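Open day at the Custport workshop: your questions

Last updated 10/01/2020

Our next open day is in May. Most of what people write in to ask is answered on this page. If your question is missing, send it to Doina Pavlović at the front office and she will reply within a few working days.

Who is the open day for?

Anyone with an interest in how robot arms are taught to do small jobs by hand. In the past we have had school groups, retired engineers, people from packing firms and a fair number of families. You do not need to know anything about programming.

Do I have to book?

Yes, for the demonstrations. Each session takes 18 people, and we cannot squeeze in extra chairs. The talks and the display in the corridor are open to all and need no booking. The building as a whole may hold 400 visitors at a time, so at busy moments you could be asked to wait in the entrance hall.

What does it cost?

Entry is free. Parking is £2 for the day, paid at the machine by the gate. The machine takes coins only.

What will I see in a demonstration?

One arm, one table and a handful of ordinary things. Shafiq Sheikh runs most of the sessions. He starts by driving the arm himself with a pair of hand controls, so that you can see how a person guides it, and then he hands over to the program. The usual job is tidying: pens go into a cup, one after another, until the table is clear.

We keep to things you would find in any office. Marker pens are harder than they look. They roll, they lie at any angle, and the arm has to take hold of the barrel in the right place and turn it upright before letting go.

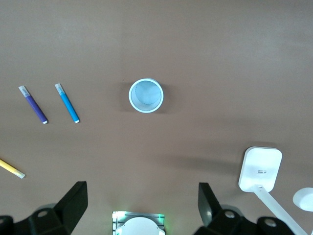
A paper cup brings its own trouble. It weighs next to nothing, so a pen that catches the rim on its way in can knock the whole thing over. When that happens Shafiq stands it up again and the session carries on. Please don't lean in to help – the arm is live until he says otherwise.

Does it always work?

No. Some runs go through without a hitch and others need two or three tries at the same pen. We show the arm as it is on the day and do not swap in a recording if it goes badly. Visitors often tell us the failed tries were the part they learned most from.

How does the arm know where things are?

It has a small camera mounted close to the fingers, which moves with them. What the camera sees is shown on a screen beside the table, so you can compare its view with your own. Ravindra Dhillon gives a short talk on this twice a day in the Taipe room. It lasts half an hour with time for questions.

How was it trained?

By people driving it. Our staff have recorded 3,265 runs of table jobs so far, and the program learns from those. Not all of them are good runs. Bimla Mittal, who looks after the recordings, will have a stand in the corridor where you can watch a selection and ask which ones were kept and why.

Can I drive the arm myself?

Yes, if you are 12 or over. There is a second arm, called Drukex, set up for visitors in the side bay. Turns last five minutes and are given out at the desk from opening time. They usually go by midday.

Can I bring my own object for it to pick up?

One small item per person, at the side bay only. Nothing made of glass, nothing with liquid in it and nothing you would mind seeing dropped. Phones are not accepted.

May I take photographs?

Yes, without flash. Flash upsets the camera on the arm. Please ask before photographing staff or other visitors.

Is it suitable for young children?

Under-12s are welcome with an adult. There is a floor line around each table which everybody must stay behind. The arms are fairly quiet, but there is a loud tone when one is stopped in a hurry, and this has startled smaller visitors.

Is the building accessible?

All demonstration rooms are on the ground floor, with step-free entry from the car park. The Taipe room has a hearing loop. If you would like a seat at the front, mention it when you book.

How do I get there?

The workshop is on Grakska Road, behind the post depot. Follow the signs for deliveries and then turn left – the main gate is kept shut. Dinesh Tomar will be at the side gate all day to point people the right way.

Can a school or company arrange a separate visit?

Yes, outside the open day. We take one group a month. Write to Doina with the size of the group and a few possible dates.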